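**Table talk: setting up a drinks-and-doodles corner** (notes, 4 slides)

Hi everyone, thanks for coming out at 9 in the morning in February! Wave if you've ever hosted a kids' table. Good, my people.

- Start with a bare table. I love wood for this, the grain warms everything up.
- Juice goes out in small bottles with screw caps. Orange is the one they grab at the Todberg library, every single time!
- Paper cups in one pale color. Pink at our place. 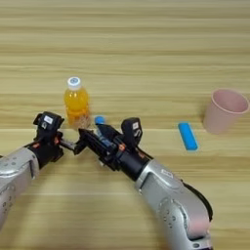 - Leave gaps! Kids lean on their elbows, so a crowded table means spills. I once set 50 places at Nilidthorpe with everything shoulder to shoulder (never again, we mopped until noon).
- PAUSE, let them laugh or groan.
- Pens next. One per child to begin with, caps on, and keep the spares in your apron. Chunky ones are great for small hands, and blue shows up beautifully on brown paper.
- Drinks stay near the middle, drawing happens at the edges. Say this one twice.

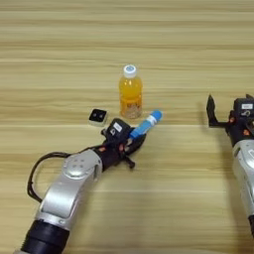 Iwona Stępień wrote back after the Plastbridge run-through that she'd pour the juice first and only hand out the pens once the cups are empty, "or you get blue juice and wet drawings." I love this, I've been doing it ever since!

- Ask the room: pour first or draw first? Show of hands.
- Budget slide: 100 cups covers two afternoons for us.
- Handouts are by the door, take two.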